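Preguntas frecuentes para quienes recogen demostraciones
Proyecto Dadholm. Última revisión: 18 de marzo de 2021

¿Tengo que saber de robótica?
No. Tiene que saber coger cosas y dejarlas en otro sitio, habilidad que la mayoría domina desde la guardería y que el modelo todavía no.

¿Cuánto dura una sesión?
Unos 38 minutos, con una pausa a la mitad. Quien diga que no la necesita suele pedirla en la segunda sesión.

¿Cuántas demostraciones se esperan de mí?
Dieciséis por sesión. Si le salen menos, mándelas igual. Si le salen muchas más, Raed Khoury las revisará con especial cariño y bastante desconfianza.

Se me ha caído el objeto. ¿Borro la toma?
No la borre. Márquela como fallida y siga. Los fallos también se aprovechan, y durante meses fueron lo único que tuvimos en abundancia.

¿Puedo hacerlo más rápido?
Puede, pero el modelo aprenderá a tener prisa. En agosto heredamos un lote entero de Grunport grabado a velocidad de liquidación por cierre y aún estamos limpiándolo.

¿Hay que ordenar la casa antes?
Por favor, no. Con mesas despejadas ya entrenamos la primera versión, y se quedaba perpleja ante un mantel. Deje sus cosas donde viven.

¿Qué objetos sirven?
Los que quepan entre las dos mordazas. Los paquetes pequeños de comida van muy bien: son blandos, crujen, brillan y se tapan unos a otros, todo lo que un algoritmo detesta.

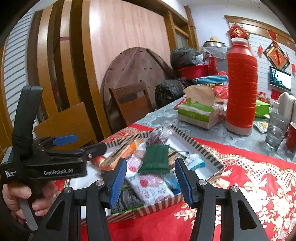

Tampoco hace falta vaciar el recipiente para empezar de nuevo. Basta con revolver un poco el contenido entre una toma y la siguiente, sin colocarlo bonito. Si se come parte del material, anótelo en observaciones; no descontamos nada.

¿Quién ve mis grabaciones?
El equipo de revisión de Cernurard, formado por cinco personas. No opinan sobre la decoración, al menos por escrito.

¿Y si me canso de la mano?
Cambie de mano e indíquelo en la ficha.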